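2 November 2024 isn't how we write it on the sheets, so for the index: November 2, 2024. Rack task, wrist camera only, Hirside bench.

Carried on with the plate-from-rack runs. The question is still the one from February: does the policy get better at the approach if we train it on crops taken near the fingertips, or is the whole wrist view enough? Kelmendi (the whole-view baseline) has been sitting at the same level for weeks, so I wanted a clean comparison before we change anything else.

Setup as follows.

- Both policies trained on the same 269 demonstrations, no extra data for either.
- Kelmendi gets the full wrist view, scaled down.
- Flurkulo gets the same view plus a crop centred on the gap between the fingertips.
- Start poses drawn from the Rodach list, same seed for both.
- Time limit per run unchanged. A run counts as a success if the plate leaves the rack and is put down on the board without the rack being dragged.

Dragging is judged from the tape marks on the board, checked after each run. Anything over 3 mm counts as dragged. That is stricter than February, so don't put the two sets of numbers in one table.

Did 83 runs with each policy, alternating so that any drift in the lighting hits both the same way. Flurkulo was ahead on successes, but the margin is small and I wouldn't claim it yet. The difference is clearer in the kind of failure. Kelmendi mostly fails by closing on a wire together with the plate rim, then lifting both. Flurkulo does that far less often, but it hesitates more. It gets close, backs off, comes in again, and sometimes runs out of time doing it.

I went through the logged views for the steep start poses, where both do worst.

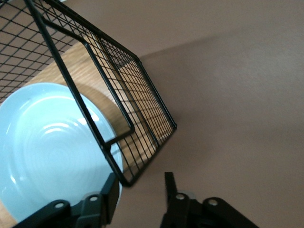 Steep start pose, wrist view. Blue plate at left with the rack wires crossing it, fingertips below the corner of the rack.

The tilt matters more than I had thought. In views like this one the right side is all plain wall, so a good part of the input tells the policy very little. The plate has a glossy glaze and the curved highlights on it are bright. My guess is that Kelmendi uses those highlights to find the plate, which would explain why it goes off when the lamp is moved. I tried this quickly by masking the brightest pixels in the logged views and comparing the predicted actions. Kelmendi's predictions shifted a lot, Flurkulo's less. It is only an offline check and says nothing yet about success on the bench.

The wire shadows on the wood were my other suspect. Masking those made hardly any difference to either policy, so I'm leaving them alone.

One mistake to record: the crop centre was set from the old finger calibration for the first block of Flurkulo runs. I found it when the crops looked shifted to one side. Those runs are thrown out and repeated, and the 83 above are all with the corrected centre. The bad block is kept in the log folder under its own name – please don't merge it.

Training length is the same for both, 1000 epochs, last checkpoint, no picking of the best one. I know the loss is flat well before that, but changing it now would spoil the comparison.

To do:

- Rerun the steep poses only, with the lamp moved, both policies.
- Try a matt plate of similar size.
- Add a back-off counter to the log so the hesitation can be measured.
- Redo the finger calibration and write the date on the gripper label.

Rack left on the board at the tape marks. Please leave it there until the lamp runs are done.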